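Notebook, claim-tracking bench
May, morning, continued from the last page

Picking up where I stopped. The question on the table is still whether the breakup item about the two leads of Lendside had more than one source. I said no at the last meeting and was told I was being difficult. I have now been through the whole pile and I am still saying no.

For anyone reading this cold: Lendside is the hospital soap, sixth season, and its two leads were supposed to be a couple off screen as well. A gossip site called Saltilum ran a piece saying they had split and that the actress was leaving the show to go back to stage work. By lunch the next day it was everywhere. Our job here is the boring part, which is tracing who copied whom.

The pile is 754 items. That's every page our crawler pulled with both character names or both actor names and any of the split words (split, breakup, "called it quits," "going separate ways" and the rest of the list taped inside the cupboard door). I threw out 142 of them by hand. Most were recap pages for an old episode where the two characters break up, and the matcher can't tell a plot line from real life. I said back in the winter that it would trip on this and I'd like that noted somewhere, so I'm noting it.

What remains I ran through the phrase aligner at the default setting. The default is too loose. It called two items a match because both said "a source close to the couple," and every gossip story written in my lifetime says that. Tightened it until the stock phrases dropped out, then ran it again overnight.

Second run, results on the shared drive under the Lendside folder, file ending in "tight."

Nearly everything lines up behind the Saltilum piece. Same order of facts, same two quotes, and in a lot of cases the same mistake - Saltilum had the actress's first stage role down as a musical when it was a straight play. Nobody who had done a single phone call would repeat that. The mistake is the best marker we have and I wish every story came with one.

There is one group that doesn't line up, and it's the one people here got excited about. It's 40 items that use a different quote, the one where a family member says she is "sleeping well and eating well and ready to work." It reads like a second source. It was presented on the big board as a second source. I don't believe it is.

Reasons, in the order I found them:

The earliest copy of the family quote is on the fan page for Zeleke, the podcast. It has no time stamp of its own. The time we have been using comes from the crawler, so all it tells us is when we looked.

The quote itself turns up in an older interview, from when she had her knee operation. Same words apart from "work," which was "dance" in the original. I found it by searching "sleeping well and eating well," which took less time than making the coffee. It should have been the first thing anyone tried.

The podcast episode the fan page claims to be quoting does not contain it. I listened to the whole thing, including the mattress ads. They talk about the split for a few minutes near the end and they read the Saltilum piece out loud. So even the podcast is downstream.

What I think happened: a fan remembered the knee quote, or half remembered it, and put it on the page next to the split news, and then someone writing fast took it as new. I can't prove the first half of that. The second half I'm comfortable with.
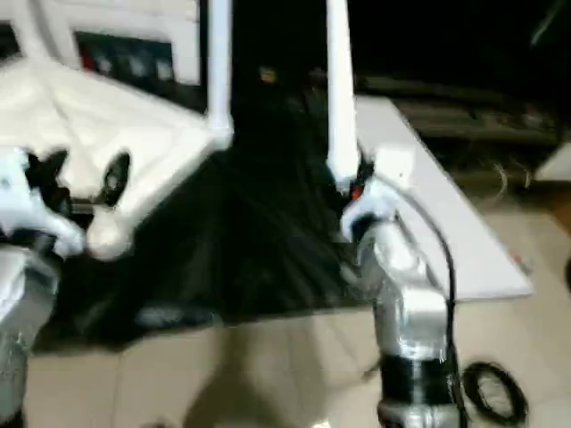
Going back to the timing problem, which is worse than this one story. If crawler time is standing in for publish time on the Zeleke page, it's standing in for it elsewhere too. I pulled 50 items at random from the tight file and checked the publish time by eye against what our table says. I'm not going to write a rate down here until I've done it a second time with fresh eyes, but it was bad enough that I stopped trusting the order of anything in the first few hours. The late part of the spread looks fine. The early part is where all the arguing happens, of course.

The people who built the table say it falls back to crawler time "rarely." I would like to see rarely as a column. One flag, yes or no, publish time or crawl time. I've asked for it before.

After lunch

Tried the Flimholm score on the same set, mainly so I can't be accused of not trying it. Flimholm is the credibility add-on we're testing, the one that gives each item a number and a color. It gave the Saltilum piece a middling yellow. It gave a rewrite of the Saltilum piece, same facts, same wrong musical, a solid green. The only difference I can find is that the rewrite is on a newspaper's entertainment page and has an author box.

So it's scoring the building and not the story. That may be useful to somebody. It's no use for tracing, and I'd be worried about anyone putting that green on a public chart with our name underneath.

Did a small test. Took the text of the rewrite, stripped the author box, fed it back in. Dropped to yellow. Put the author box on one of the recap pages I'd thrown out, the ones about the fictional breakup. Went up. I saved both runs. I'd be glad if someone else repeated this with a different story before we write to them, because one afternoon of me poking at it isn't a test, whatever it feels like.

Also on Flimholm: it gives slightly different numbers for the same text on different runs. Small, but it crosses the color line sometimes. Their help page says scores are "stable." Stable to what?

On the stage-work claim

Separate matter from the split and we keep lumping them together. The split was later confirmed, in a short statement from both of them. Fine. The part about leaving Lendside was never confirmed by anyone. But in the items after the statement, the two travel as one fact: "following the split, she will return to the stage." The statement says nothing about the stage. I read it three times.

This is the more interesting finding if you ask me, and it isn't on the big board at all. A true claim got confirmed and the unconfirmed one rode in with it. I'd like to go back through the later items and mark each one for split only, stage only, or both. It can't be done with the matcher as it stands. It'll have to be by hand, and I'm willing to do it if I'm let off the music awards set.

One caution to myself. I went in thinking there was a single source, and I found a single source. Somebody who went in wanting two might read the fan page differently. The knee interview is solid, the podcast audio is solid, and the wrong musical is solid. The bit about the fan's memory is me telling a story. Don't let it creep into the write-up as a finding.

To do

Take the second-source label off the big board, or at least put a question mark on it.
Second pass on the random pull, different order, without looking at my first marks.
Ask again for the publish/crawl flag. In writing this time.
Add "knee" interview to the reference folder with the page it came from.
Add recap pages to the exclude list. Try the words "episode" and "season" within a line of the character names, check it doesn't throw out real news.
Flimholm: somebody else to repeat the author box swap.
Find out whether Saltilum ever fixed the musical. As of this afternoon it was still up.

5:20. Tight file is backed up. The loose one is still in the folder under the old name, please don't use it for anything.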